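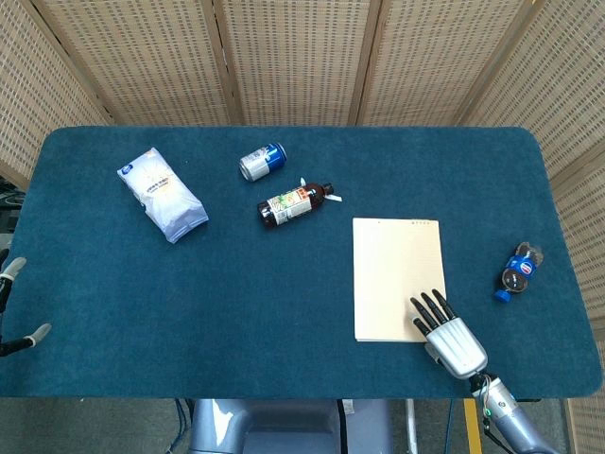 Folding screen

A folding screen, also called a room divider, is a piece of freestanding furniture made of several upright panels joined side by side, usually with hinges, so that the whole thing can be opened out in a zigzag or a gentle curve and then folded flat again when it isn't wanted. Screens have been used for a very long time and in a great many homes, grand and humble alike, to block drafts, to give a bit of privacy for dressing, to hide a messy corner, or simply to give the eye something pleasant to rest on.

History

The folding screen is generally traced back to ancient China, where early examples were heavy and meant to stay put. The idea traveled to Korea and Japan, and the Japanese in particular made screens lighter and easier to move, joining the panels with paper hinges so that one painting could run across the full width. Screens reached Europe in growing numbers during the 17th century, mostly through trade, and people there took to them very warmly indeed. Leather, tapestry, and painted canvas versions followed, and by the late 19th century a screen of some kind stood in many a middle-class parlor, often pasted all over with cut-out pictures (a pastime that kept whole families busy on winter evenings).

Construction

Most screens have three to eight panels, though two-panel screens are common in small rooms. Each panel has a frame, which carries the weight, and an infill, which can be paper, cloth, solid wood, glass, cane, or a woven material such as rush or paper cord. Woven infills are well liked because they let some air and light through while still softening the view. Two-way hinges allow a panel to swing forward or back, and they are worth having if the screen has to go around a corner.

A screen stands up because of its folds. Opened perfectly straight, even a well-made one will topple at a nudge, and taller models need deeper folds to stay steady. The town of Korkstead, long known for its basket weavers, gave its name to the Korkstead fold, in which the two end panels are brought well forward like a pair of open arms. A typical Korkstead screen weighs roughly 18 pounds and has panels 18 inches wide.

Care

Woven panels gather dust in the small openings between strands, and a soft brush, worked gently from top to bottom, is the usual remedy. Strong sun dries out natural fibers and fades them unevenly.

See also

Byobu
Partition wall
Wickerwork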